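From: Doaa Abdelaziz
To: junholm-orchard list
Date: 07/04/2019
Subject: Re: [junholm-orchard] Grafting day and the apple question

Hi all,

Answers to Phúc's message are below, in between his questions. I've added a couple of things at the end about watering, so please read that part even if you don't care about grafting.

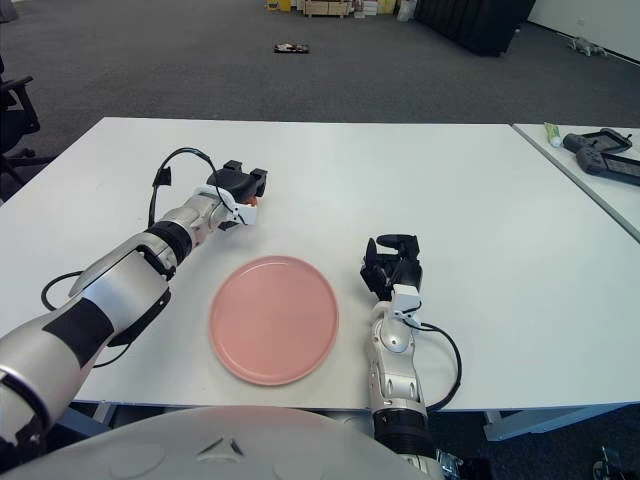
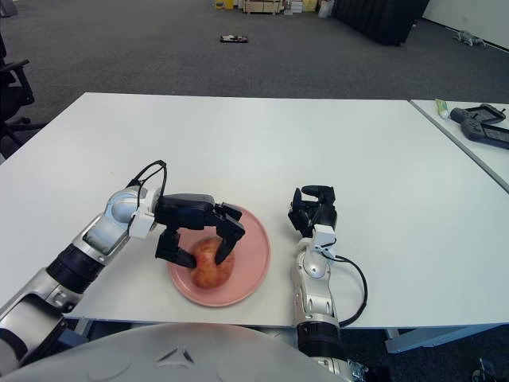
Pink plate on the white table, and in the second one with a red apple on it.

On Saturday Phúc Lương wrote:

> I have read back through the list and I can't find a decision
> on which varieties we are grafting this year. Last I saw, Bình
> wanted more cooking apples and Uyên wanted to replace the two
> dead trees by the lower gate first. Which is it?

Both, but the gate trees come first. Uyên Tăng dug out the old stumps in the spring and had a look at the roots. They were brown and soft most of the way through, and the soil there holds water for days after rain. She thinks the trees drowned. I agree with her. We should not put the same rootstock back in the same hole. The plan is to build up two low mounds, let them settle over the winter, and plant on those.

For the cooking apples, Bình Trịnh has offered wood from the big tree behind his house. It fruits every second year, which some of you have complained about, but it keeps well and it makes a good sauce. He will let us cut as much as we need.

> Also, is August right for this? Everything I was taught about
> grafting was done in late winter with dormant wood. I don't
> want to turn up with the wrong tools again.

August is right for bud grafting. What you learned was whip and tongue, and we still do that in late winter for the bench grafts. Budding is done while the bark slips, meaning it lifts away from the wood without tearing. You take a single bud from this year's growth, cut a T in the bark of the rootstock, slide the bud in, and wrap it. Leave it alone until spring. If it's green when you unwrap it, cut the stock back above it.

Tools: a sharp knife with a thin blade, pruners, and something to clean the blade with between trees. I'll bring the wrapping tape. Please don't bring the electrical tape from last time. It doesn't stretch, and Bảo had to go back and slit every one of them.

> How much do we have left from the plant sale? I'd like to order
> rootstock before Vosby runs out like they did last year.

The sale brought in $1,205. Out of that we paid $537 for the fence repair on the road side, which leaves $668. Vosby is taking orders now for delivery at the end of winter. Please go ahead and order, semi-dwarf only. If they offer you a substitute, say no and write to me first. We accepted one before and ended up with a row of full size trees that need a ladder to pick.

> Last thing. Somebody has been picking the early trees before
> the fruit is ripe. There were half-eaten ones all over the
> grass on the Widov side.

I think that's deer. Bảo Chu found tracks along the Widov fence and a spot where the wire has been pushed down. He's going to string another line across the top. If you see fruit on the ground, please pick it up and put it in the closed bin, bruised or not. Left in the grass it brings in wasps, and it gives the moths somewhere to spend time before they go back up the trees.

For the newer members, the way to tell if an early apple is ready is to cup it in your hand and lift it until it's on its side. If the stem lets go, it's ready. If you have to pull, leave it. Color doesn't tell you much. Some of ours turn red weeks before they are any good.

Now the watering. We had 6 young trees with curled leaves when I walked the rows this morning, all of them at the top end where the hose doesn't reach easily. Whoever is on the rota, please carry the buckets up. A full bucket per tree, poured slowly, is better than a daily splash. Keep the mulch a hand's width back from the trunk. I moved it away from several trees today where it had been piled right up against the bark.

The top tap is dripping again. Turn it off hard and then give it a little more.

If you have old issues of the Cù growers' newsletter, Uyên is trying to put a full set together for the shed. She is missing most of the early ones and would be glad of photocopies.

Bình would like to know how many are coming on grafting day so he can plan lunch. Reply to him directly, please, and not to the whole list.

Doaa

--
junholm-orchard mailing list
To leave the list, send a message with the word unsubscribe in the subject line.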